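Packaged Goods and the Case for the Open Rack

Institutions that distribute food tend to give their attention to supply and very little to shelving. The Hurnotell pantry in Usville served 1052 households in March, and its written procedures gave 2 lines to how goods should be set out. This essay argues that display deserves a page of its own.

A deep cupboard hides what it holds. Cans migrate to the back, labels turn to the wall, and older stock is passed over until it must be discarded. An open slatted rack keeps each label in view and leaves the lids within easy reach.
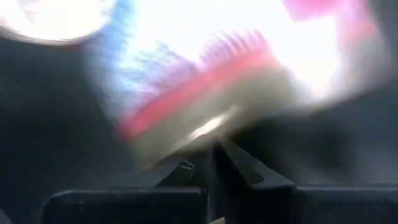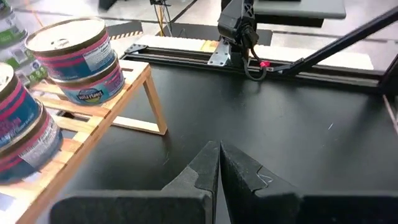

The objection from Storasby

The branch at Storasby has objected that open racks hold less, and the objection is fair. Its closed cabinets take 109 cans apiece – the racks proposed under the Hidayat plan would take fewer. Capacity, however, is a poor measure if part of the stock goes unseen. A can of tuna that a visitor is able to find and read is worth more to the program than one stored behind three others.

We therefore recommend that canned fish and other small goods be moved to open racks first, with cabinets kept for bulk reserves.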